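Werkstattbuch, Juli, angefangen 7 Uhr

Sauerkraut, Ansatz Platum (so heißt der große Steinguttopf, fragt Pauline, sie hat ihn getauft). Dritter Versuch mit zwei Prozent Salz. Die ersten beiden Versuche führen wir offiziell unter »Kompost«.

Waage vor dem Einwiegen geprüft. Das 100-g-Gewicht zeigt 100 g, beim zweiten Auflegen auch. Misstraue ihr trotzdem.

Kohl geputzt, gehobelt, portionsweise gesalzen. Dae-han hobelt dünner als ich und erwähnt es auch. Eine Teilmenge von 339 g für das Kontrollglas abgezweigt, ohne Kümmel. Dazu 6,8 g Salz. Im alten Heft steht an derselben Stelle »Salz nach Gefühl«, Handschrift von mir. Das Gefühl war damals offenbar verreist.

Geknetet, bis Lake stand. Im Rezept von Nazarenko heißt es »kurz kneten«. Bei uns waren es 120 Minuten einschließlich Kaffee, einer Diskussion über Kümmel und der Suche nach dem Beschwerungsstein, der in der Spüle lag.

Temperatur im Nebenraum: zu warm, Juli eben. Haworth schlägt den Keller vor. Son ist gegen den Keller wegen der Treppe. Topf steht jetzt im Keller, getragen hat ihn Son.

Geruch nach dem Einfüllen: Kohl. Notiere das nur, damit es eine Nulllinie gibt.

Offene Punkte:
Dichtring vom Vullo-Glas ist spröde, Ersatz bestellen. Steht so auch schon auf der vorigen Seite.
pH-Streifen lichtgeschützt lagern, also nicht mehr am Fenster.
Etiketten mit Bleistift schreiben. Der Filzstift hat sich beim letzten Mal in die Lake verabschiedet, seitdem besitzen wir ein Glas unbekannter Herkunft.

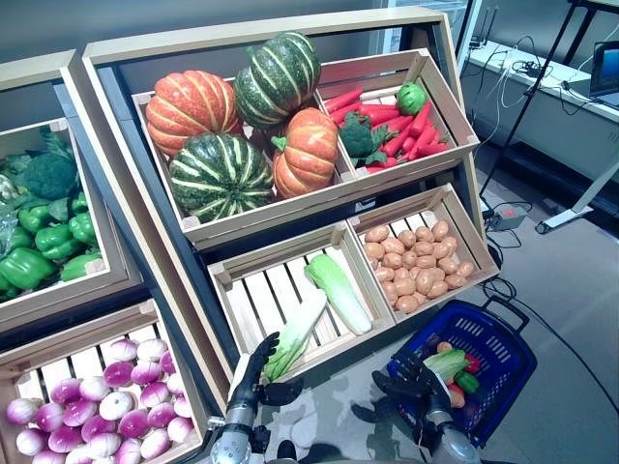 Nachtrag abends. Wasserrinne am Platum aufgefüllt, war schon wieder halb leer. Pauline meint Verdunstung, ich meine, die Rinne hat einen Haarriss. Tusche ins Wasser gegeben, morgen außen nachsehen.

Kontrollglas: noch keine Blasen, wäre auch verdächtig früh. Deckel nicht ganz zugedreht, Untersetzer drunter. Beim Vido-Ansatz fehlte der Untersetzer, Fleck im Regal ist noch da und riecht bei Regen.

Nächstes Mal Kümmel getrennt einwiegen, und wer den Stein benutzt, legt ihn zurück auf das obere Brett.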